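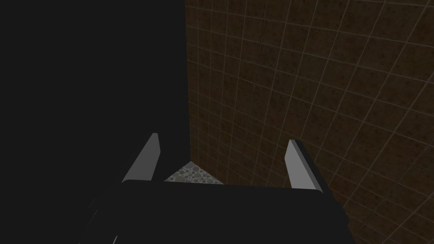 An afternoon with a robot that wasn't there
2023-08-31

My brother-in-law had a spare ticket for the Lusta open day at Zevcombe and I had a day's leave to use up before the end of the month, so off I went on the 97 with a cheese sandwich and a vague hope of seeing something fall over.

I should say that I like this sort of thing. I've been round a sewage works and a biscuit factory, and I once did a very long morning at a place that makes only hinges. I like the hairnets, I like the laminated signs, and I like the man at the end who asks whether anyone has questions and plainly wants his lunch. Lusta had no hairnets. It had a lanyard, a tote bag with a pen in it, and a form on which I promised not to lean on anything.

The building is at the far end of the business park, past the tile showroom and the place that does trampolines. They had put out 200 chairs, which I know because the woman on the door told me twice. I'd guess she had put them out herself. A fair few were taken by the time I'd found the loo and come back, mostly by people who knew each other, plus two families and a man in cycling shorts who had brought his own cushion.

The first half hour was a talk. I won't go through it. There was a chart that went up.

Then we were split into groups according to a coloured dot on the lanyard. I was a yellow. Yellows got the simulation room first and the workshop afterwards, and I admit to being a bit put out by this, having come to see machinery and been sent to look at a screen. The blues went straight through to the workshop and could be heard enjoying themselves.

The simulation room

It is a meeting room with the blinds down. Our guide was Kamonchanok Duangkaew, who works on the practice worlds, as she called them, and who had the look of somebody on her fourth tour of the day. She was very good. She explained that the robot spends most of its early life in rooms that don't exist, because rooms that do exist have to be tidied up after it, and you can run the pretend ones all night without anyone having to stay behind and pick up the pillows.

The pretend room they'd chosen for visitors is called Rao. They have a long list of these, all with short names, and she couldn't tell us who Rao was or whether it was anybody. It's a bedroom. I say bedroom. There is a bed in it. But the left-hand wall is covered in pebbles, the back wall is done in small brown squares like the gents at a swimming baths, the ceiling is near enough black, and the wall on the right is a green so dark that you'd go round the shop again to check the tin. A big picture of a canyon hangs on it. The bed has a blue blanket. The furniture is, I think, olive, except where it's brown, or blue, or mint.

One of the children asked who lived there. Kamonchanok said nobody, and the child said good.

It looks like that on purpose. The walls and floors and so on get shuffled by the computer, so that the robot doesn't learn that beds only occur near magnolia. If it can find a blanket in front of swimming-bath tiles it ought to be able to find one in your spare room. I thought of my own spare room, which has an exercise bike and eleven years of bank statements in it, and felt that Lusta might like to come and take some measurements.

What took me a while was the view. You see the room from where the robot's head would be, so there's a great expanse of white chest in front of you and an arm going off on either side, and for the first minute you keep wanting to lean round yourself. The man with the cushion said it was like carrying a fridge. There's a second view from down by the hand, which is two pale grey fingers held apart and whatever happens to be beyond them. On our screen that was a corner, tiles on one side and plain black on the other. Kamonchanok flicked to it now and then and it was the corner every time. I found myself getting quite fond of the corner.

The job it had been given was to tidy. Nothing grand. There was a flat green thing lying on the blanket, which I'd have called a book and one of the fathers was sure was a picture in a frame, and the idea was for the left hand to see to that while the right hand dealt with the furniture. What "dealt with" meant was left a little open. I have given my own children instructions of the same quality.

It thinks about it for ages. I don't know what I'd expected, something brisker, with a noise. The left hand goes out over the floor towards the bed and then waits there, like somebody about to stroke a cat that has bitten them before. Then it comes at the thing from a slightly different side. A small black shiny object sat up near the top of the bed throughout, and three separate people asked what it was. A helmet, said one. A bowling ball, said another. Kamonchanok said she'd have to look it up, and wrote it on her hand.

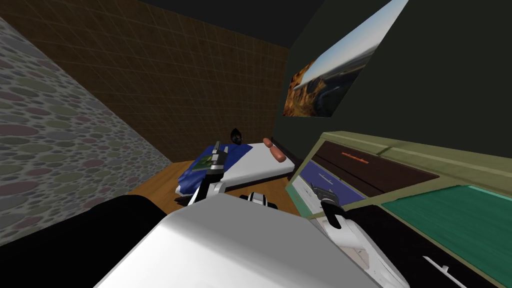

Driving it myself

After that we were allowed a go. You sit at a desk with two handles, one for each arm, and squeeze to close the fingers. The handles are made by a firm called Jevberg, and there was a notice beside them asking people not to twist past the click. I'm not sure who the notice was for. By the time it was my turn the click had gone.

I was dreadful at it. I'm saying so before my brother-in-law does in the comments. Moving one arm is fine. It's a bit like using a litter picker while wearing oven gloves. Moving two is a different matter altogether, because whichever one you aren't looking at drifts off and starts something of its own. I got the left hand somewhere near the blanket and was feeling pleased, and when I looked back the right hand had gone to sleep on the furniture. I lifted it. The left one went through the bed.

"Through" is a thing that can happen, apparently, if you're quick enough. The hand goes in at the top of the mattress and the computer spends a moment deciding whether to mind. Then it minds very much, and the blanket leaves. I've never been thrown out of a bedroom that didn't exist, but they did press reset fairly promptly.

The girl after me, who was perhaps nine, had the green thing up off the blanket inside a minute. She had her tongue out the whole time. Her mother asked whether this was the sort of job one could do, and Kamonchanok said yes, as it goes, they pay people to sit there and do it over and over so that the robot has something to copy, and the mother got a look in her eye.

I did ask a question. I asked how often the robot manages it by itself. I'd assumed I would get a bit of fog, and got a straight answer: they'd left it running on that same task the night before, 700 goes, and it had finished 581 of them. The man with the cushion wanted to know what happened in the others. Mostly it drops the thing, she said. Sometimes it runs out of time. And there's a small group where it does something she'd describe as wandering off, although it can't go anywhere, and those are the ones she watches with her coffee.

I liked her a good deal for that. 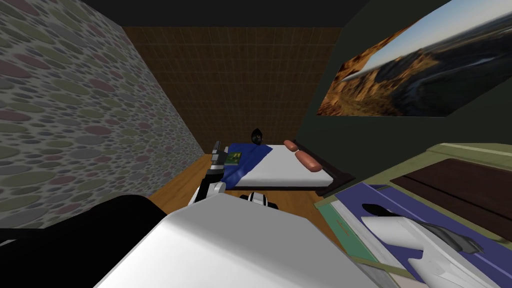
Rao again, left hand out towards the bed, right hand over the furniture. The canyon is on the wall to the right.

The workshop, such as it was

By the time the yellows got through to the workshop the real robot had been put away. It was behind a rope with its head down and a cloth over one arm, charging. A young man in a fleece told us it had been marvellous with the blues. He demonstrated a spare hand on a bench, opening and closing it with a laptop, and let the children put a sponge in it. It holds a sponge very nicely. There was also a shelf of things it had broken, labelled, which I'd have happily paid extra for: mugs mostly, a lamp, one clog.

I asked him whether the real one was better or worse than the one on the screen. Worse, he said, but you can hoover round it. I've thought about this on and off since and still don't know what he meant.

Tea was in the corridor. The biscuits were decent and there were two kinds of milk. I got talking to a retired couple who had been to the last open day, in June, when Rao had apparently been all yellow with a carpet, and they felt it had been nicer then. He'd asked about the black shiny thing on that occasion too. I asked what he'd been told and he said they were going to look it up.

Practical bits, if you're tempted. Parking is free but it's the trampoline people's car park, and they know. The 97 stops right outside and goes back at ten past, except for the one I was waiting for. Get there early and ask for a blue dot if you want to see the proper robot awake. If you get a yellow, don't sulk as I did, and have a go on the handles before the click wears out.

I still have the tote bag. The pen has already stopped working, so I've put it in the spare room with the bank statements.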